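Falau changed the hazelnut praline?

Boards > Sweets and Chocolate > Boxed and Filled 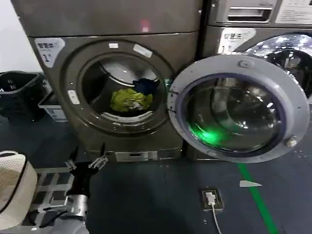

tamsin_k
Tue 30 August

Has anyone bought the Falau hazelnut pralines lately? I get the dark box from the Konarholm store near my work, and the last two boxes tasted different to me. The filling used to be gritty in a good way, with bits of nut you could bite on. Now it's smooth all the way through and a lot sweeter. The shell seems thinner as well. Same box, same price, same picture on the lid.

I compared the ingredient list to an old lid I had in a drawer (I keep buttons in the tins and recipes on the lids, don't ask). Hazelnuts used to be listed first in the filling. Now sugar is first and hazelnuts are second. There is also sunflower oil, which wasn't on the old one at all.

I'm not asking for my money back. I would just like to know if it's a permanent change or a bad run, and what people are buying in its place if it's permanent.

----

Dobbin44

It's permanent. They changed it in May when the new flavors came out. The salted fig and the coffee pearl both came in at the same time and I think they moved everything to one filling base so they could make them all on the same line. Just my guess on the last part.

----

marzipan_rules

I like the new one better. The old filling was dry. If you left the box open for a couple of days it turned to sand.

----

tamsin_k

Who leaves the box open for a couple of days?

----

marzipan_rules

People who have one with coffee and put the box back.

----

Old Pell

I've been eating Falau since they only sold in the market hall and this is the third time they have messed with the hazelnut. First they dropped the whole nut in the center. Then they went from a square to a dome. Each time people said it was ruined and each time people kept buying it, me included. Having said that, I think this is the worst of the three. The sunflower oil is what you notice. It leaves a film on the roof of your mouth.

Has anyone tried writing to them?

----

Dobbin44

I wrote in June. Got a reply from customer service signed Aiman Ngau. It was polite. He said the recipe had been "adjusted for a creamier texture in line with customer feedback" and that the cocoa content of the shell was the same as before. I asked about the hazelnut percentage and he said he would check with the factory. I haven't heard since.

----

Old Pell

They have to print the percentage if there's a hazelnut on the front of the box, don't they?

----

Dobbin44

Depends where you are. My box doesn't have one.

----

quietfork

I don't think the shell is the same. Cocoa content might be the same but thickness isn't. I cut one of each in half, because my sister had an old box in her pantry. The old dome had a proper wall you could see. The new one is thin at the top and thick around the base, where it pools. So you get a mouthful of filling first and then a lump of chocolate at the end. That could be why it seems sweeter to Tamsin, even before you get to the sugar.

Box weight is the same on both. More filling and less shell costs them less, that's all there is to it.

----

marzipan_rules

Or it's summer and your sister's box had been through a different kind of summer. Old chocolate gets harder and snaps cleaner. You can't compare a fresh one with one that's been in a pantry for months.

----

quietfork

Hardness, no. Thickness, yes. A wall doesn't get thicker in a pantry.

----

marzipan_rules

Fair enough.

----

brennerpass

For a replacement, try Pulholm. Their hazelnut is sold loose at the counter, so no fancy box, but the filling is coarse and you can taste that the nuts were roasted dark. It's less sweet than Falau ever was. The milk version is nothing special. Get the dark.

One warning, they don't hold up in a warm car. I bought a bag of them and drove home with the window side in the sun and had one large praline when I got there.

----

tamsin_k

Thanks, I'll look for it. Is Pulholm in regular stores or only their own shop?

----

brennerpass

Own shop and a few delis. I've seen prepacked bags at the train station but they were older stock with some white bloom on them. Fine to eat, not great as a gift.

----

Lotte in the attic

Pulholm is overrated. Sorry. The roast is so dark it's bitter, and then they put dark chocolate over it, so you get bitter on bitter. My husband likes them, I can't finish one.

I would say Ngui. They make a bar and a small box of 7. The filling is more like a gianduja than a praline, so it's smooth, but it's smooth because it's ground fine and not because there's oil in it. Ingredient list is hazelnuts, sugar, cocoa butter, cocoa mass, and a bit of salt. It costs more. I buy it for birthdays and eat the bar version the rest of the time.

----

Old Pell

Seven pralines in a box is a sample.

----

Lotte in the attic

They're big. Two is enough after dinner.

----

Old Pell

I'll take your word for it.

----

brennerpass

I don't agree on the bitter. A dark roast hazelnut has a coffee taste that goes with dark chocolate. If you're used to the sweet ones it takes a few. But Ngui is good too, I won't argue with that. If Tamsin wants bits of nut to bite on, though, Ngui won't do it.

----

tamsin_k

Yes, the bits are the main thing for me. I'll try Pulholm first and then Ngui.

Does anyone know if the other Falau fillings changed? I was going to get the almond for my mother. She has had the same box every birthday for years and she will say something if it's different.

----

Dobbin44

Almond changed too, same date. Sugar first, sunflower oil added. The orange didn't, as far as I can tell. That one was always a ganache, so it isn't made from the nut base. The new flavors are all on the new base. The salted fig is decent if you think of it as a candy and don't expect a praline.

----

kessel_run_cocoa

I work in a shop that carries Falau (not Konarholm). A few things from that side.

The change did come in May. We got a sheet about the new flavors and nothing about the old ones. We found out when a customer brought a box back.

Old stock is gone from the distributor, but some smaller stores still have it. Look at the back of the box. The new ones have the ingredients in a panel with a gray background. The old ones are plain white. If you find white ones, check the best before date, as they will be getting close.

Sales of the hazelnut haven't gone down. The new flavors sell well with people who are buying a gift and want something with an unusual name on it. The regulars complain and then buy the orange.

----

Old Pell

Useful, thank you. I'm going to check the pharmacy on my street. They sell Falau next to the cough drops and I doubt they've restocked it this year.

----

quietfork

Kessel, do you know if the shell is molded differently now? That's what it looked like when I cut it.

----

kessel_run_cocoa

I don't know. I only see the boxes. The trays inside are a different shape than they used to be, with a shallower cup, so it's possible the piece itself has changed a little.

----

marzipan_rules

I still think you're all being hard on it. I gave a box to my office without saying anything and it was empty by lunch.

----

Dobbin44

An office will eat anything by lunch.

----

marzipan_rules

They left the fruit.

----

Lotte in the attic

Has anyone made their own? I did it once for the holidays. Roast the nuts, rub the skins off in a towel, cook the sugar to a dark amber, pour it over, let it set, then break it up and grind it. If you stop the grinder early you get exactly the texture Tamsin is talking about. Mix it with melted chocolate, 2 parts praline to 1 part chocolate, and let it firm up overnight. I didn't bother with molds. I cut it in squares and dipped them with a fork. They looked rough but the taste was better than any of the ones in this thread.

The one thing that went wrong was tempering the dark chocolate for dipping. Mine went streaky after a day.

----

brennerpass

Streaky is usually too warm when you dip. Melt two thirds, take it off the heat, stir in the last third chopped small until it's smooth and cool on your lip. If you have a thermometer, use it.

----

Lotte in the attic

I had one and didn't trust it. Will do it properly this year.

----

tamsin_k

Back with a report. I got to the Pulholm shop and bought 3 of the dark hazelnut to try. Brennerpass is right about the texture, it's very close to the old Falau, maybe coarser. Lotte is right that it's bitter. I liked the first one less than the third. I'd buy them again, but not for my mother.

I got her the Falau orange. The shop was out of Ngui and they didn't know when more was coming.

----

Old Pell

Pharmacy had four white-label boxes of the hazelnut. Had.

----

tamsin_k

Which pharmacy?

----

Old Pell

They're sold out.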